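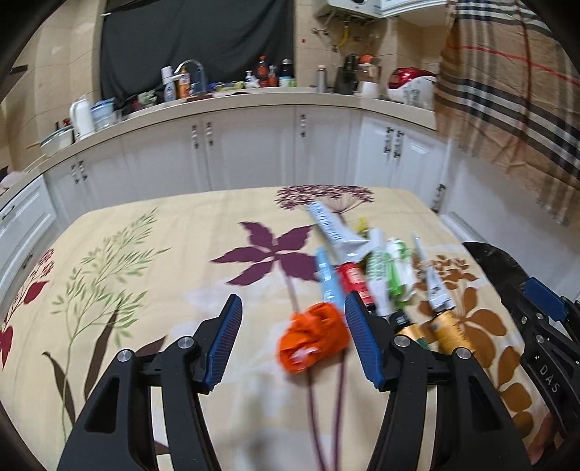
House rules for hand-held gripper recording: your questions

I'm Lucero Bermúdez and I look after the recording rules at Trostuvine. I get the same handful of questions every week, so I finally sat down and typed up my answers. If yours is missing, write to me and I'll add it (I really do, ask Nilton).

Do I have to clear the whole room first?
No! Please don't. We want rooms people live in, with the kettle and the curtains where they always are. What I do ask is that you put away mail, pill bottles with names on them, family photos and anything with a phone number. Mirrors get turned or covered.

Can I use a bed, or does it have to be a table?
A bed is fine, and so is a couch. Soft surfaces sink a little when you press down, and our rules used to pretend they didn't exist. Since rule sheet 2 they're allowed as long as you pick "soft" in the surface menu. Patterned covers are welcome too. Don't swap the cover halfway through a session, though - start a new one.

What can I pick up?
Small household stuff that you own or have permission to use. Tubes, packets, cloth toys, socks, sponges. The limit is 400 grams per object, and I'd stay under 300 if you plan to go on for a while, for the sake of your wrists. No blades, no glass, nothing lit, nothing alive. Somebody always asks about the cat. The cat is alive.

Tubes with caps: open or closed?
Closed, and check them before you start. A squeezed tube of hand cream makes a real mess of the finger pads, and then everything you grab afterwards slides. If it happens, stop, wipe the pads with a damp cloth, let them dry and note it in the log.

How fast should I move?
About the speed you'd use to put groceries away. Quick moves smear the picture and the reviewers can't tell when the grip closed. A bit of blur here and there is no reason to throw a take out. Gopinath Fernandes reviews most of the home sessions and he's pretty relaxed about it, but if he can't find the moment of contact he'll send it back.

I dropped something. Do I delete the take?
Keep it! Mark it as a drop and carry on. I had a long argument with Brayan Puma over this one (he wanted clean takes only) and we settled on keeping drops under their own label. Deleting them makes the task look easier than it is.

Can someone else be in the room?
Yes, if they've signed the consent form. It's rule 71, and I don't bend it for roommates, grandmothers or anybody else. Voices count, so the form covers sound too.

Where do my fingers go?
Behind the joints, always. The pivots pinch. I've done it, it hurts, and I said a word that's now in a recording.

How often do I check the pads?
At the start of each session and after every break. Look for splits in the ridges or a corner lifting. If one pad goes, change the pair.

Who do I ask about borrowing a kit?
Cristian Cabrera handles loans and returns. Please send it back with the pads clean.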